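CHAPTER 7
Stage Comedy and the Working Performer

Chapter Outline
Origins of the club circuit
From solo act to ensemble
Writing for a live audience
Props, costume and the bare stage

Comedy performed before a live audience is among the least documented of the theater arts. Scripts were often never written down, and performers guarded their material closely. Much of what is known about the early club circuit comes from booking ledgers, handbills and the recollections of those who worked in it. This chapter draws on such sources to trace how stage comedy became a paid trade with its own customs, rates and training.

The town of Tritatton offers a useful starting point. Its main hall, the Prullberg, seated 530 and was built for concerts. Comic acts were first hired to fill the interval between musical numbers - a short and often noisy slot. Within a few seasons the interval act was listed on the handbill, and by the end of the decade comedy had an evening of its own. The surviving ledgers record 1,965 separate bookings, of which 330 were for groups of two or more performers.

The rise of the group act changed how material was made. A solo performer could alter a routine in the middle of a sentence. A group required agreement on cues, entrances and endings, and so required rehearsal. The Vonditz Players, who appeared at the Prullberg each October, kept a shared notebook in which every sketch was entered along with the length of the laughs it received. Students will examine several pages from this notebook in Section 7.3.

The final section considers the physical side of performance. Some companies traveled with trunks of costumes, while others worked with a chair and a single lamp. Both approaches placed demands on the writer, and the differences between them remain visible in sketch comedy today.

Key Terms
interval act, handbill, blackout, running order, callback
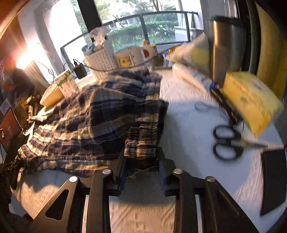 Figure 7.1 Plaid cloth and black-handled scissors on a white tabletop.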